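## Memareck hand-held gripper, small-item kit

The Memareck records grasp demonstrations without an arm. An operator carries the gripper through the task, and the recording is used to train a policy for a fixed two-jaw hand. Replacement finger pads are sold in pairs.

The kit was tested on sorting hair accessories in home bedrooms. Kurniawati Tuhumury collected 319 demonstrations across 34 rooms, with scrunchies, beaded ties and clips starting in an open tray.
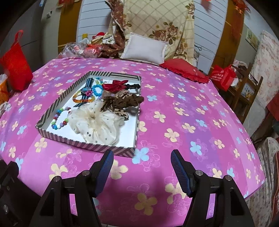 Policies trained on 300 of these held up on new bedding patterns. Thin elastics remain the weak point, and up to 8 retries per item were allowed in scoring. Orders and the test protocol: Greer Lindsay, Duramero.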